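Notebook, Trikdale shed, May

14 shares · 3 comments

Started just after 9 am, kettle on, arm on. The question on the whiteboard is still the one from the first page of this book: could you leave a machine alone with the chores and come back to a tidy room? I'm more hopeful than I was at Easter, and I'll try to put down why while it's fresh.

Chores so far this month: folding tea towels, wiping the bench, sorting offcuts by colour, putting lids on tubs, clearing parts off the packing table. We've logged 141 tries across the lot. Tea towels are still a mess (the arm makes a lovely first fold and then loses the corner), but the wiping is great! It follows the edge of the bench better than I do, and it doesn't skip the bit behind the vice.

Offcuts are good in the morning and poor after lunch, when the sun comes through the roller door and every grey piece looks blue to it. Must try the blind down before we go blaming the software again.

The new Irnex controller has made a bigger difference than I expected. With the old one there was a little pause before each grip, and you could hear the motors thinking it over. Now it just goes. I ran the Kpodo planner on top with more than 500 saved grasps from the winter and it picked sensible ones most of the time, even for shapes we never trained on. Watching it choose the rim of a bowl by itself had me grinning like a kid.

What still worries me is close-up work. From arm's length the system knows where everything is. Once it gets in near the job, a big plain surface can fill most of the view and there's hardly anything left to steer by. A person would lean sideways and have a look. I'd like to teach it to do the same: back off a little, tilt, look again, and only then close the fingers. Flollham tried something similar on their laundry bench and I should ring them for the settings.

Pale things are the worst of the lot. White on light grey, soft shading, no print. Tiny marks help a surprising amount, so even one dark dot on a bit of plastic is worth having in the model.
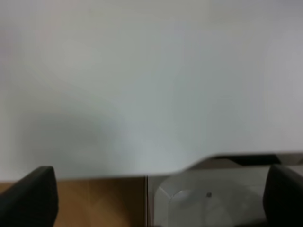 Remark from Flollham, passed on over the phone, was that we're grading too hard: a chore that takes a machine 29 minutes is still done if you were out of the house anyway. Fair point, and I've been marking anything slow as a fail. Will add a second column for time and keep pass/fail separate.

To do:
- blind down for the afternoon offcuts
- write the back-off-and-tilt routine, slow speed first
- re-mark the tea towels with the new columns
- order more finger pads, we're on the last pair

Arm parked at 4.40 pm, power off at the wall.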